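April 15, 2026
By Stojan Ionescu

Apples in April, and what to do with the last of them

Every year about this time I get the same question at the counter, usually from somebody holding a paper sack that has gone soft at the bottom. Are these still any good? And every year I end up giving a much longer answer than anyone wanted, so this spring I thought I would write it down for the Camville newsletter and let people read it sitting down.

The apples most of us are eating right now were picked last fall. That surprises people, but it shouldn't worry them. A good keeping apple is a patient thing. My neighbor Blagoje Živković puts his up in the cellar wrapped in newspaper, one sheet to an apple, and he goes down there every few days with a flashlight and turns them over like a man checking on sleeping children. He lost very few this winter. I lost a good many more, and I will tell you why: I stored mine next to the potatoes, which I have been told not to do for most of my adult life, and I did it again anyway.

If you have a cellar or an unheated porch that stays cold without freezing, that is still the best place. If you don't (and a lot of us in the newer houses out toward Skadness don't), use the bottom drawer of the refrigerator and a plastic bag with a few holes poked in it. Tuck in a damp paper towel if the air in there is very dry. Keep them away from the lettuce and carrots. Apples give off a gas as they ripen, and it will turn your carrots bitter and your greens yellow before you have had a chance to make a salad.

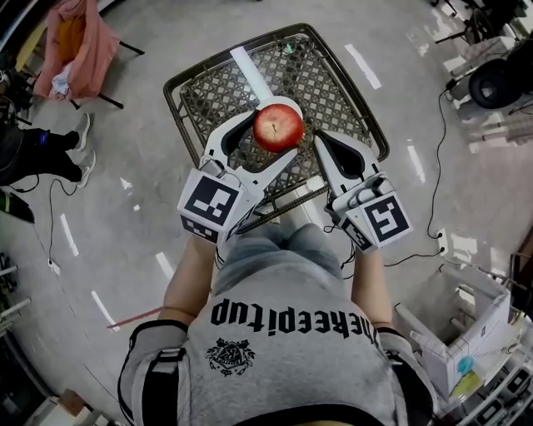
Going through what you have left is the real job this month, and it goes better if you take the apples out one at a time instead of peering into the bag and hoping. Wash your hands, put a bowl on either side of you, and make yourself comfortable. A red one with yellowish streaks is easy to judge by eye, because the bruises usually darken under the skin, but turn it all the way around before you decide, and look down into the little dimple where the stem sits. Trouble likes to start there. Anything firm goes in the first bowl for eating. Anything wrinkled or a bit soft goes in the second for cooking, and anything with mold goes straight out to the compost, please, even if it's only a small spot.

Now, the second bowl. I am very fond of the second bowl! A wrinkled apple has lost some water, and that means it cooks down faster and tastes sweeter for it. My standby is a plain skillet of apples: 700 grams of them peeled and sliced, a good spoonful of butter, a little salt, brown sugar if they need it, and the lid left off so they don't turn to soup. Adel Tahiri, who runs the Thursday-supper kitchen in all but name, adds cardamom and a squeeze of lemon at the very end. I resisted this for two winters out of pure stubbornness and now I do it too.

Sauce is even easier. Cut the apples up, skins and all if you own a food mill, add just enough water to keep them from sticking, and let them go on low until they slump. Taste before you sweeten. I can't tell you how many batches I have ruined by putting the sugar in first — some apples need a lot and some need none at all, and there is no telling from the outside. It freezes beautifully. Leave a little room at the top of the jar or you will be picking glass out of the freezer, as I was in 2000, the year of the great sauce disaster, which my family still brings up at holidays.

One more thing while I have you. If there is a young tree in your yard, go out and look at it this week. The buds are swelling on ours, and it's a good moment to check the ties on the stakes and loosen any that are biting into the bark. Afshin Dehghan has grafting wood from the old Jurić tree, five sticks of it, wrapped and waiting in his refrigerator, and he says he would rather give it to somebody who will use it than look at it every time he reaches for the milk. The Jurić is a tart, lumpy, homely apple and the best pie apple I know. Ask for him at the feed store.

Comments

Gangadharan N.: We had the potatoes and apples together too. Wish I had read this in October. Does the newspaper trick work with paper towels?

Stojan Ionescu: It should, Gangadharan, though it seems a waste of good towels. Plain brown bags cut up will do.

plikcombe_road: My mother put a pinch of fennel seed in her sauce. Try it before you laugh.

Adel Tahiri: For the record it was orange peel first. Cardamom came later.

Last updated: April 15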